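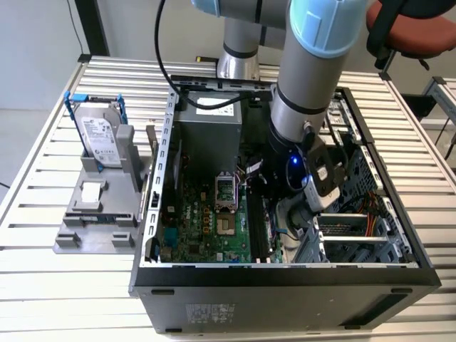
*Fig. 1 – Desktop tower, side panel off.*

## Where do old computers go? E-waste drop-off in Bustdale

Final report, term 2. Beltberg College.

**Aim.** Find out what people in Bustdale do with computers they've stopped using, and whether the council drop-off gets used. We started out wanting to cover phones and TVs too. Too much. Cut it in March.

**Method.** Paper survey, left at the library and the neighbourhood centre. 26 came back. Left out the ones with half the page blank, so 21 used below. Also two visits to the drop-off on Eteder Road, one morning and one after 4 pm. Small sample, we know.

**Results**

- 18 of the 21 households have at least one dead or unused computer at home
- most common spot is the garage, then a wardrobe
- main reason for not dropping off: worried about whats on the hard drive
- second reason: opening hours

The hard drive thing surprised us. We'd put it last on the list of options, nearly left it off. Distance hardly came up at all, even from people out past the Avram turnoff, who have the longest drive. 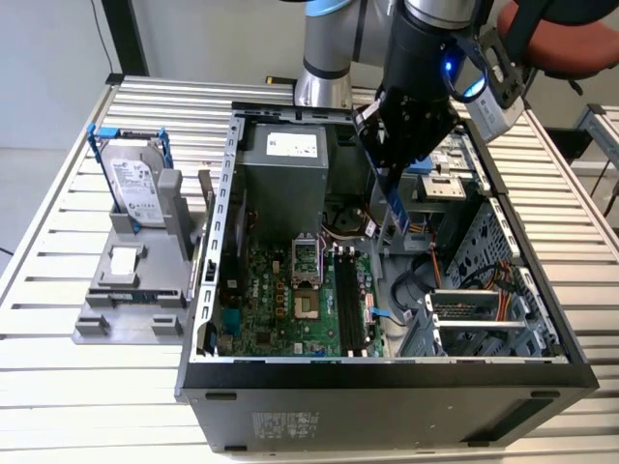
Photo: project group / Beltberg College

**What's worth recovering.** Desktops are better than laptops for this. Screws and clips mostly, not much glue. Steel from the case, copper from the wiring, aluminium from heat sinks, a bit of gold on the board contacts. Power supplies should go in seperate – they can hold a charge and we weren't allowed to open them. Memory and drives can often be reused as is if somebody tests them first. Plastic fronts are the problem. Mixed types, different colours, low value.

**Signage.** The sign at the gate says "e-waste" and nothing else. Several people wrote that they didn't know if a printer counted. It does. Monitors too. 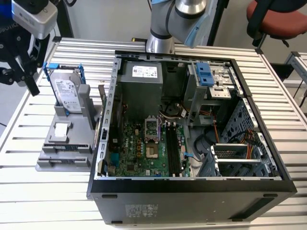

One survey reply said the drop-off would be fine if it opened on a weekend, and that taking time off work to get rid of a computer from 2009 was never going to happen.

Fair enough. Three others said nearly the same thing in fewer words. We asked the council about the hours by email and got an automatic reply, then nothing before the due date.

**Costs.** Got one quote for a mailbox flyer, $1,000 for the whole town including delivery. A new sign would be cheaper but we only have a guess for that so it's not in the table. A data wiping day is harder to price – depends

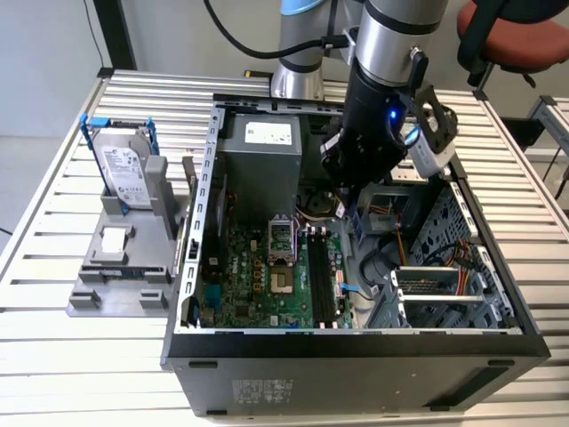

on who supplies the software and whether people want to watch it being done. We think they would.

**Recommendations**

1. Fix the sign, list the items on it
2. One late opening each month, trial it until December
3. Free drive wiping or drive removal at the gate
4. Flyer only after 1–3 are sorted

**Problems with our survey.** Library users are probably not typical. Question 6 was worded badly (asked two things at once), results not used. We should have asked how old the computers were. Also no renters' question, and people who move a lot might clear stuff out more often. Raw answers are in the appendix, tally sheet behind it.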